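Bisstead Opens Its Simulation Hall to Visitors: A Conversation with Rosângela Guimarães

Each November, the Bisstead Institute for Mobile Automation invites residents, city staff and students to see how its sidewalk delivery program is developed. Visitors this year spent most of their time in the simulation hall, where the Institute's navigation software is tested on computer-rendered streets before it is given a vehicle to drive. We spoke with Rosângela Guimarães, who directs the program, and with two members of her staff at the close of the afternoon session.

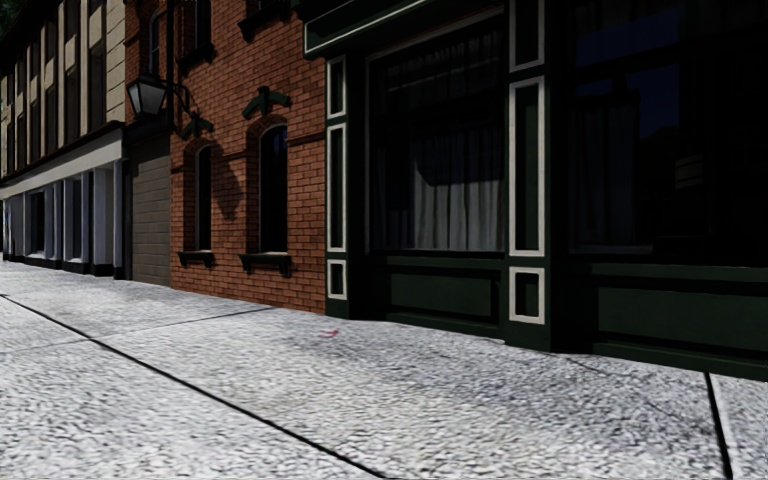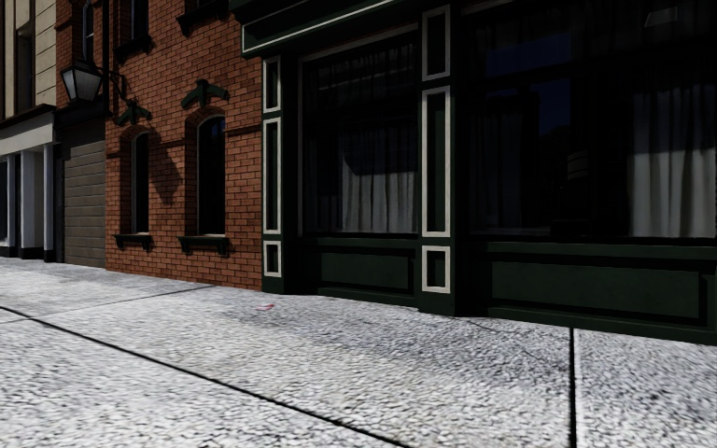 Two views of the rendered street: storefront, brick building and pavement.

Ms. Guimarães began by explaining why the open day was built around software. "People arrive expecting to see a vehicle roll past them, and they do see one, in the courtyard," she said. "But most of our working week is spent in the hall. We wanted the public to see the work in the proportion in which we do it."

The street library at Bisstead holds 42 separate blocks. Each can be run under different light and with different levels of foot traffic. The block chosen for the demonstration is known to staff as Kovács, after the engineer who assembled the first version of it. It is one of the older entries in the library and is still used as a baseline whenever the navigation software is revised.

Asked what makes a good test street, Ms. Guimarães pointed to the ground. "Visitors look at the buildings, and I understand that. The software has to care a great deal about the pavement. It must decide whether a dark line is a joint between two slabs or a step down. It must decide whether a darker area is a stain or a hole. A person settles those questions without noticing."

Glass was the second subject she raised. A large store window may show what is behind it and what is across the street in the same pane, and early versions of the software treated reflections as open space. "We had a release that was very confident about windows," she said. "It wished to turn into them. That was corrected in simulation, and I am glad it was corrected there."

Pak-hei Au, who maintains the rendering system, led the demonstration for groups of 17 at a time. He described the afternoon's exercise as a comparison of views of the same block. "When the viewpoint shifts even a little, the edges of things move against each other," Mr. Au said. "A lamp covers a different part of the wall. More of one window comes into view. The software should reach the same conclusion about where it may travel, and we score it on whether it does."

Several visitors asked whether a rendered street can stand in for a real one. Mr. Au was cautious. The Institute does not accept a simulated result as proof that a vehicle is ready, he said, and every release is also driven in the courtyard and then on a closed route. The simulation is used to find faults early and to repeat them exactly. "If a release fails at a certain corner, I can put it back at that corner tomorrow with the same sun," he said. "The weather outside does not offer me that."

The current release, named Lunau, completed 798 simulated runs before it was approved for the courtyard. Ms. Guimarães declined to give a date for a public trial. She noted that the city has asked for further work on how the vehicle yields to people using canes and wheelchairs, and that the Institute agrees with the request.

Yamila Carrasco, who coordinates the Institute's school visits, said that the younger groups asked the most direct questions. One student wished to know who is responsible when a delivery vehicle blocks a doorway. "We told her that the operator is responsible, and that a person is on duty whenever a vehicle is out," Ms. Carrasco said. "She then asked how many vehicles that person watches. The answer is 4 — and she thought that was too many." The question has been passed to the operations group for its spring review.

Ms. Guimarães said she would like next year's visitors to try building a test themselves. Under the plan, each group would choose a block, a time of day and one difficulty to place on the route, and staff would run it before the group leaves. The hall's present equipment cannot serve more than one group in this way, and a request for additional workstations is under consideration.

"I would also allow more time for questions," she added. "We closed the doors at 5 p.m., and there was still a line at Mr. Au's desk."

School and community groups wishing to visit the simulation hall before the next open day may apply through Ms. Carrasco's office.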